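How to clean wax off candlesticks

Most candlesticks can be cleaned with things you already have in the kitchen. Check the base first. If it is felted or weighted, keep it out of water and work with a damp cloth only.

Cold is the easiest way to start. Put the candlestick in the freezer for 90 minutes, then push the wax off with a fingernail or a wooden lolly stick. Don't use a knife, even a blunt one. Painted metal chips easily, so go slowly round the rim of the cup. 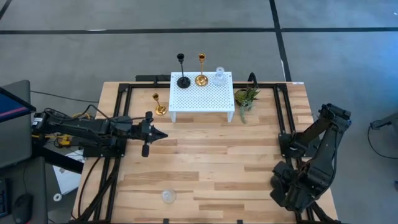
Black and gold candlesticks on a white stand, with a small lidded glass jar.

For wax deep in the cup, pour in a little hot water from the kettle, wait a minute and wipe it out with kitchen roll. Never tip waxy water down the sink. Let it cool in an old bowl and lift the wax off the top.

Brass needs one more check. Hold a magnet to it: if it sticks, there is steel underneath and the finish is plating, so leave out the polish. Lacquered brass should only be washed with soapy water. Bare brass can have a small dab of metal polish, rubbed in along the stem and buffed with a dry cloth.

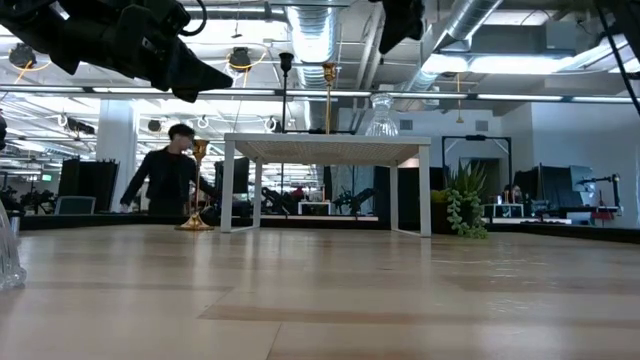

Gold candlestick on a pale wooden tabletop.

Dry everything well before you put candles back. If a candle is loose, warm the end and press it in, or wrap it in a thin strip of foil.

Updated in November by Ghada Yammine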